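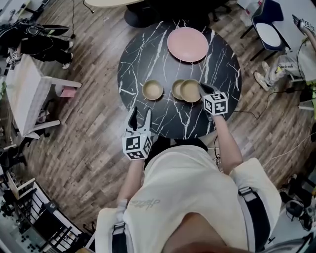

*Anlage 1: Handgreifer links und rechts mit Markerwürfel, Schalenaufgabe am runden Tisch. Rechter Greifer am Schalenrand, linker geöffnet.*

**Ticket 106: Handgreiferpaar, Pose rechts springt**
Standort: Trakitz, Obergeschoss
Gerät: Greiferpaar Wemach, Satz 11
Status: in Beobachtung
Geöffnet: 23. Juli

**Fehlerbild**

Die aus dem Markerwürfel berechnete Pose des rechten Greifers springt beim Annähern an die Schalen um bis zu 11 mm, überwiegend in z. Links unauffällig. Öffnungsweite beidseitig plausibel. Tritt nur auf, wenn der Greifer nach innen gedreht wird und eine einzige Würfelfläche zur Kamera zeigt.

**Prüfschritte**

1. Kamerakalibrierung neu geladen, Reprojektionsfehler im Soll. Keine Änderung.
2. Belichtungszeit halbiert. Weniger Bewegungsunschärfe, Sprünge bleiben.
3. Würfel links/rechts getauscht, IDs in der Konfiguration angepasst. Fehler wandert mit dem Würfel nach links. Software und Kamera damit vorerst raus.
4. Würfel demontiert. Eine der vier Schrauben am Adapter (Venckus, alte Ausführung) ohne Vorspannung, Spiel von Hand fühlbar. Eine Markerfolie an der Ecke leicht abgehoben.

**Maßnahme**

- Folie ersetzt, Fläche vorher mit Isopropanol gereinigt.
- Schrauben mit mittelfester Sicherung neu gesetzt, Reihenfolge über Kreuz.
- Würfel zurückgetauscht, IDs zurückgestellt.
- Offset Würfel zu Fingerspitze neu eingemessen. Alter Wert archiviert, nicht löschen: Aufnahmen vor der Reparatur hängen daran.

**Test**

100 Greifzyklen am Schalenrand, dabei Handgelenk bewusst nach innen gedreht. Kein Sprung über der Schwelle. Restrauschen etwa 1 mm, entspricht links.

**Offen**

- Adapter in neuer Ausführung bei Trerker angefragt, Liefertermin steht aus. Laut Rückmeldung nicht vor Oktober.
- Schrauben bis dahin vor jeder Schicht prüfen, Eintrag ins Geräteblatt.
- Aufnahmen mit dem losen Würfel sind markiert. Ob sie sich mit Glättung retten lassen, ist nicht geprüft.
- Umschalten zwischen zwei Lösungen bei nur einer sichtbaren Fläche im Tracker abfangen, eigenes Ticket folgt.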